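Fasting for the Ember Days in September

2026-08-14
4 min read

My church keeps the Ember Days, which a lot of churches don't anymore. They come four times a year, three days each time, and the next set is in September. I have kept them for most of my adult life, badly at first and then a little better. A couple of people at Brosero asked me how I do it, so I am writing it down.

Brosero is the name of our supper group. It came from a typing mistake in a parish bulletin years ago and it stuck. There are 13 of us on the list and we eat together on the last evening of each fast, usually in the hall on Skarklow Road.

What I eat

One full meal, in the evening, and two small ones that don't add up to a second full meal. No meat on any of the three days. That is the old rule and I keep to it because I grew up with it. My mother kept it too, and she worked on her feet.

For the small meals I have bread and a boiled egg in the morning, and soup at noon. Lentil soup is fine. I used to make it too thick and it was really a dinner. Now I thin it with stock and leave out the potatoes. Coffee is allowed, and I take it black on those days, which I don't enjoy.

I am 65 and my doctor knows about it. Elsie Rowbotham, who is nearly 80, stopped fasting from food two years ago on her doctor's orders. She gives up the radio instead and says it is harder. If you take medicine with meals, or you are pregnant, or you have had trouble with food in the past, talk to somebody before you try any of this. Our pastor has never once told a person they had to.

What I do with the time

The first few years I only skipped meals and got irritable. The point of the days is prayer, and giving thanks for the season, and I was leaving that part out. Now I read the psalm for the day when I would normally be making lunch. It takes maybe ten minutes. Some days I get something out of it and some days I read the same line over and over while thinking about the car.

I also put what I would have spent on meat in an envelope. It goes to the food pantry in Sollumberg. The amount is small. When my brother-in-law Goel was staying with us he added to it without being asked, and he isn't a churchgoer at all.

Working while fasting

I still work part time, at a bench. The afternoon is the hard part, between two and four. I do the fiddly jobs in the morning and leave sweeping up and paperwork for later. I drink more water than I think I need. I don't tell people at work that I am fasting unless they offer me food, and then I just say not today, thanks. 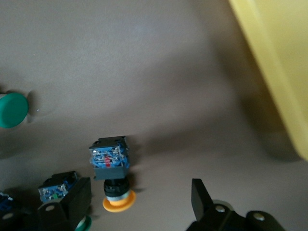

The supper

We break the fast after evening prayer. Everybody brings a dish, and it stays meatless because it is still an Ember Day. Last time we had bean stew, two kinds of cornbread and far too much coleslaw. I will bring a squash casserole in September if the squash in the garden holds up - the leaves have mildew on them already.

Eat slowly at the supper. I have made the mistake of taking a big plate right away and I paid for it all night.

If you would like to come, leave a comment and I will pass along the time once we have the hall confirmed. You don't have to have fasted.

4 comments
Share this post

Contact | Back to top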